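Posted in: Event Hire > Toilets and Handwashing

Ostap Tkachenko
We have hired 3 toilet trailers from Garkard for the fair in Zumirdale. They ask 349 extra for a second emptying. Is it necessary for 4 days? 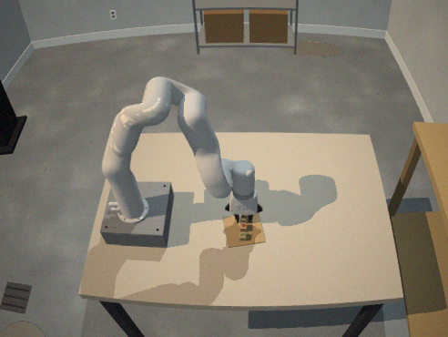

Jean Strachan
Yes, please pay it. The tank was full on our second evening.

Dalva Damasceno
I do not agree. With small crowds, one emptying was enough for us, even in January. Ask them for the tank size first.

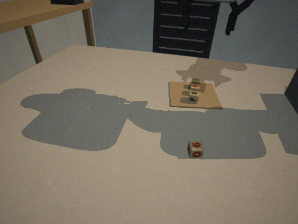
Re: Second emptying, and the ground

Ademir Cavalcanti
Dalva, small crowds drink beer also. I would look at the access too, as the lorry could not cross our wet grass. 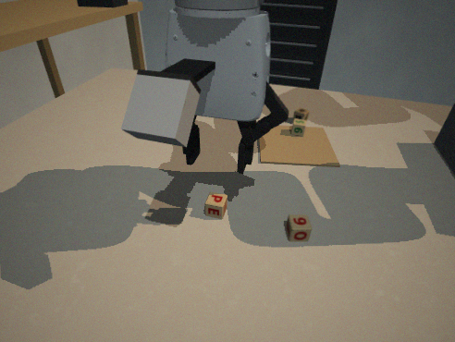
Robot with four small cubes

Ostap Tkachenko
Thank you. The field is flat, but the gate is narrow. I will measure it.
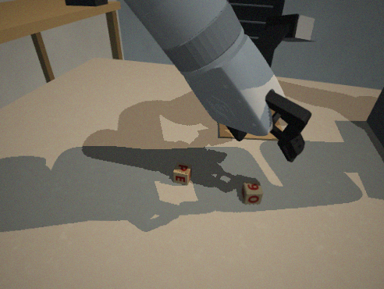 Arm and gripper, two lettered cubes

Dalva Damasceno
Then I would still wait with the payment.

Recent threads
Hand basins without mains water
Clolport: who supplies there?
Deposit not returned after 7 weeks

Contact us | Back to top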